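4.2 Target selection under clutter

March

The Somau planner was written on the assumption that a table holds one object. Ours holds a bag, a marker, scissors, a coiled cable and several bits of tape, so we gave the perception stage its own budget and stopped apologising for it.

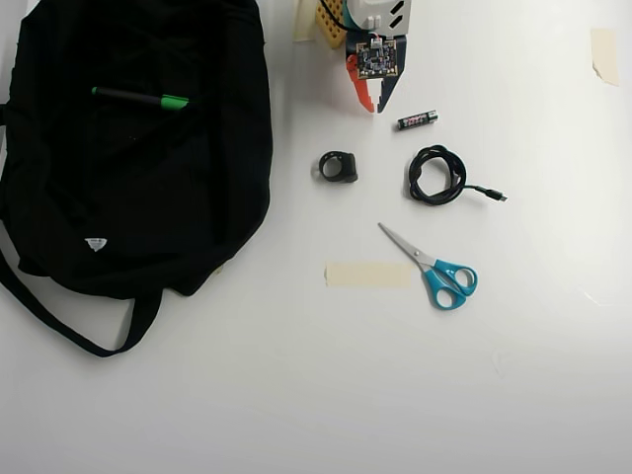 R. Habte
Software lead, Braller manipulation project

Each camera view is segmented, ranked by graspability and passed to Bolar, our motion layer, as a list of at most 13 candidates. Black items on black cloth remain the segmenter's favourite practical joke.

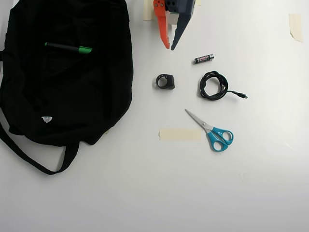 Figure 4. Overhead view with a battery lying near the fingertips.

Masks are matched between views by colour and outline. An object missing from one view is kept as a ghost for a short time – a courtesy we extend to batteries but no longer to shadows.
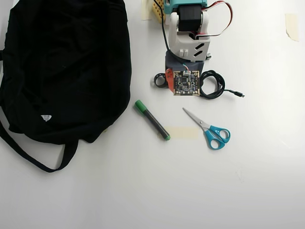 Habte objects that ghosts should expire on arm motion, and that a fixed timer is “a 1979 answer”. We tried both over 938 logged plans and kept the timer, which at least fails predictably.

Occlusion by the gripper itself is handled by projecting the arm model into the view and discarding whatever falls behind it.
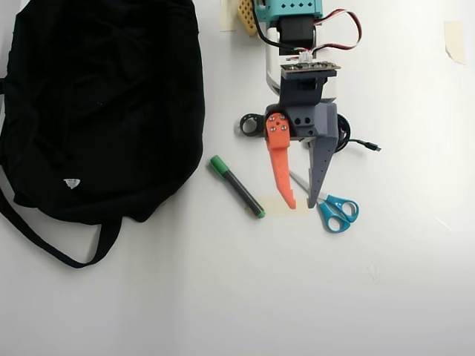

Fingers apart above the tape, scissors partly hidden.

Last updated: March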